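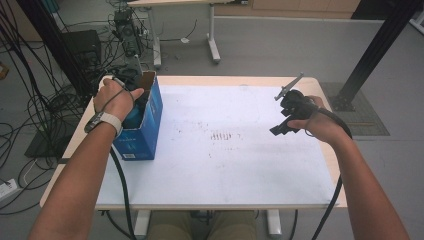
采集台周记:跟纸盒子较劲的一周

2022年8月8日

大家好,又轮到我写这一栏了。上期Khang Văn写的是标定,写得特别认真,我这期就随便聊聊吧,因为这一周我基本都坐在白桌子前面,手里攥着夹爪,跟纸盒子打交道。

先报个进度。Etedeck这一批的目标是1000条示范,截止上周五收工,入库的有162条。我知道,我知道,看着有点少!不过里面有一整天是在改流程,改完之后速度明显上来了,后面应该追得回来。

这批任务说起来很简单:左手扶住打开的盒子,右手用手持夹爪往里放东西,或者从里面取东西。左手就是光着手,腕上绑一个带线的小设备,记录手腕怎么动;右手全程握夹爪,靠扳机一样的手柄控制开合。听上去谁都会对吧?我第一天也这么想,结果坐下来十分钟就发现,人平时拿东西的小动作实在太多了。手指会先在盒沿上蹭一下,会犹豫,会半路换主意。这些东西模型全都会学进去,学得还挺像……上一版Grilatia就学会了在盒子上方停一下再下去,我们几个看回放的时候一眼就认出来,那是我的毛病。

所以这周我给自己定了规矩:开始录之前先想好拿哪儿、放哪儿,想好了再动。中途改主意的那条,作废重来,不心疼。周三一个下午我废掉了46条,Olga Coelho路过看了一眼表格,什么也没说,给我倒了杯茶。

再说说盒子。纸盒最烦人的地方是盖片。新盒子的盖片很硬,会自己往回弹,夹爪一伸进去就碰上;用久了又软塌塌的,往哪边倒都有可能。我本来想把盖片剪掉图省事,Olga不同意,她说以后机器遇到的盒子都是带盖片的,现在剪了,等于把难的部分留给以后。好吧,她说得对,盖片留着。现在每录一组就换个位置,盒子有时靠左,有时往中间挪,朝向也转一转,别让模型以为盒子永远长在同一个地方。

线也要讲一讲。左腕有线,夹爪也有线,坐下之前请先把两根都理顺,右边那根沿着小臂往身体这边走最舒服。我有好几条数据就是动作做到一半胳膊被线拽住,回放里看着像突然改了方向,只好删掉。桌子后面地上那一大堆线麻烦大家不要去动,每根接到哪儿只有Khang Văn心里有数(他答应三月就贴标签的,我在这里公开催一下)。

还有几件小事,写给下周要来顶班的同事:

腕带别绑太紧,能伸进一根手指就行,绑紧了半小时手就麻。

每录完5条停一停,看一眼回放再继续。我有一次连着录了一长串才发现夹爪的开合信号没进来,那种心情你们不会想体验的。

没做成的也先别急着删。东西掉了、夹歪了、又重新夹起来的,请单独标成“补救”。Chu那边的训练组专门来要过这种数据,他们说模型最缺的就是出错以后怎么办。

椅子高度调到小臂能自然搭在桌沿上。太矮的话肩膀会耸起来,录到后面动作就变形了。

下周Grimutano的新夹指应该会到,据说指尖软一点,夹薄纸板不容易打滑。到了以后我先拿旧任务试一组,跟现在的比一比,结果下期告诉大家。想来录半天的同事直接在排班表上填名字就行,上午的位置还空着好几个,下午基本被我占了,要换也可以商量。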